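Plurkar Two-Finger Hand Tool and Chore Kit

Home > Grippers > Hand-held > Plurkar

In stock. Ships in March with the second batch of finger pads.
Price: 1,905 (kit with case), replacement finger pair sold separately

Can a machine clear your patio table yet? Sort of, on a good day, and we think that's already pretty exciting! The Plurkar is a two-finger gripper you hold and work yourself. You pick things up with it, put them down, fold them, slide them, and the recordings go toward teaching a robot arm to do the same job with the same fingers. If you've been following home robots for a while you know how much of the talk is about legs and faces. We make fingers, and we love fingers, because the fingers are where most chores go right or wrong.

What the kit is good for

Small, everyday pickups are where we see the best results. Cups, spoons, sponges, remote controls, pegs, toy bricks, the lid of a jar (getting it off the jar is another matter). On the shop floor the same goes for light parts that arrive in a tray and need to end up in a different tray. The fingers are soft and ribbed, so they bend around whatever they close on, and that forgives a lot of sloppy aiming.

In our own testing an arm running the Ellen software learned a single tabletop pickup from 900 recorded tries. It did well on the table it had learned on and got noticeably worse when we moved it to a different one. That's where things stand in this field right now, and anybody shopping for a kit like this should know it before they order.

What still goes badly

Wet cloth. Anything flat on a flat surface, such as a coaster, a playing card or a thin mat. Trash bags. Clear plastic, in sunlight especially. Laundry is coming along – towels are fine, fitted sheets are a comedy. We have a folded T-shirt on the shelf at Drandeter that a robot did all by itself, and it's a pretty good fold if you don't turn it over.

Speed is the other thing. A person wipes a table and walks off. The arm thinks, reaches, thinks again. For a workshop that runs the same small job through a quiet night, slow can be perfectly OK. For dinner dishes you'll want a lot of patience.

In the box

Hand tool with trigger grip
One pair of ribbed fingers, fitted
One spare pair
Wrist strap
Mounting adapter for the Khúc arm
Hex key, spare screws
Hard case

Specifications

Battery life: 41 minutes of continuous recording
Warm-up before first use: 30 seconds
Finger change: two screws per side, hex key included
Finger cleaning: mild soap and water, no solvents
Use: indoors, or outdoors in dry weather

Taking it outdoors

We get asked about this a lot, and we're glad, because patios, decks and café tables are full of chores worth handing over. Outdoors the light keeps changing and so does everything behind the thing you're reaching for. Slatted tabletops add gaps for the software to sort out. Practice on a plain surface first, then add the mess.

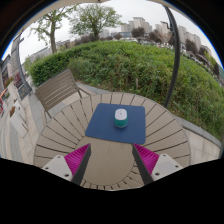
Will it clear a whole table by itself?
Not reliably. Single small items go well once they've been practiced, but a full table with plates, glasses and napkins still needs a person close by to help out.

Care

Rinse the fingers after anything sticky and let them dry before they go back in the case. Store them open, with nothing pressing on the tips. Replace a pair when the ribs start to show cracks.

Related items
Ribbed finger pair
Khúc arm table clamp
Ellen software, one-seat license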